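Lavness Perception Tools, User Manual
Section 9: Labeling Grasp State in Two-Gripper Recordings

This section describes how to label the moments at which each gripper holds the item. The Elano planner reads these labels directly, and errors in them are carried into training. 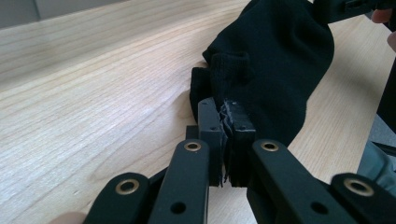
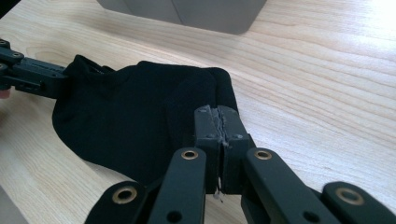
Figure 9-1. Black sock held by two hand-held grippers, two views.

1. Open the recording in the Kamath viewer and select the Grasp track.
2. Move to the first point at which both fingertips touch the fabric. Press G to set the start label.
3. Step forward one image at a time. Set the end label when the fabric leaves the fingertips.
4. Repeat steps 2 and 3 for the second gripper. Each gripper has its own track.
5. Select Check Labels. Any grasp shorter than 14 images is marked in yellow and must be reviewed.
6. Save the file to the Jitusby folder.

Note: Dark fabric against dark fingertips lowers the confidence of the automatic contact finder. For such items, set the contact threshold to 200 and confirm each label by eye.

Note: Where the far gripper is only partly in view, use the paired recording to set its labels — do not estimate.

Caution: Do not rename a recording after labeling has begun. The label file will no longer load.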